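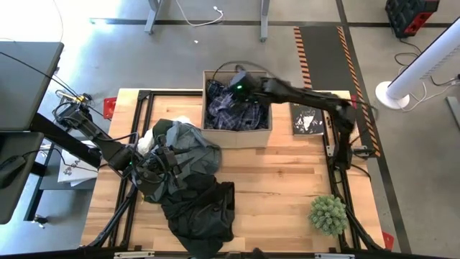

## Septic permit rules change for small lots in Grorkside

Owners of small lots in Grorkside will follow a new procedure when they repair or replace a septic system. The district water office published the revised rules this week, and they take effect in July. Applications that are already with the office will be finished under the old rules, unless the applicant asks in writing to be moved to the new ones.

The main change is the site visit. Until now, an inspector came only after the old tank was opened. Under the new rules, the inspector comes before any digging starts, and once more before the drain field is covered with soil. The two visits are included in the permit fee, which stays the same as last year.

"We had too many cases where the hole was already filled when we arrived," said Eirlys Parri, who leads the permitting desk. "Then we had to ask the owner to dig it open again. It is not pleasant for the owner and it is not pleasant for us."

According to the office, 307 lots in the district are small enough to fall under the new procedure. Most of them are in the older streets between the Hinds road and the creek, where houses were built before the sewer line was planned. The sewer line was never extended to this part, and there is no money for it in the present budget.

### What the owner must send

The application form is now shorter, but it asks for a drawing. The drawing can be made by hand. It must show the house, the tank, the drain field, any well on the lot and the distance from each of these to the lot line. If a neighbor's well is close to the line, it should be marked too, as far as the owner knows where it is.

A soil test is still required for a new drain field. It is no longer required when only the tank is replaced and the field stays in the same place. Arturo Longo, a septic contractor from Oltov who works often in Grorkside, welcomed this part. He said that for a simple tank change the test was sometimes the longest step in the whole job, and that in winter his customers had waited many weeks for it.

He was less happy with the first visit. "If the inspector comes on time, I have no problem with it," Longo said. "But in spring everybody calls at once. My machine stands in the yard and I pay for it also when it does nothing."

Parri answered that the office will give a date for the first visit within 20 days after a complete application is received. If the office cannot keep to this, the owner may send dated photographs of the site and the work may begin. The photographs should show the lid of the tank, the ground above the drain field and the nearest wall of the house.

### Emergency repairs

When sewage comes up into the house or stands on the ground, the owner does not have to wait for a permit. The tank can be pumped immediately and a broken pipe can be repaired. The owner must inform the office by telephone or e-mail by the end of the next working day, and the application follows after that. The old rules said almost the same thing, but the wording was unclear and some owners believed that they had to wait.

Pumping alone, without any repair, does not need a permit at all.

### Wells near the creek

At the public meeting on the draft, most of the questions were about drinking water. Ineke Boersma, who lives near the lower bridge, asked if the district will test private wells when a neighbor's system has failed. The answer for the moment is no. The office can give a list of laboratories, and the well owner pays for the test. Boersma said after the meeting that she found this disappointing – she would like to see at least one free test for each house close to a failed system.

The office said it will look at the question again when the first year of the new procedure has passed.

A request to use the creek-side lots for a shared treatment plant was also discussed. Engineering firm Brirar has offered to make a first study, but the district has not yet decided if it will order one. Hamish Tipoki, who represents the creek-side streets in the district council, said he expects a decision before the next budget is prepared.

### Forms and questions

The new form can be picked up at the permitting desk or requested by e-mail. The old form will be accepted until the end of July if a drawing is attached to it. Staff at the desk can help owners who are not sure where their tank is, as the office keeps older permit cards for many of the lots. These cards are on paper only, so owners are asked to call one day ahead.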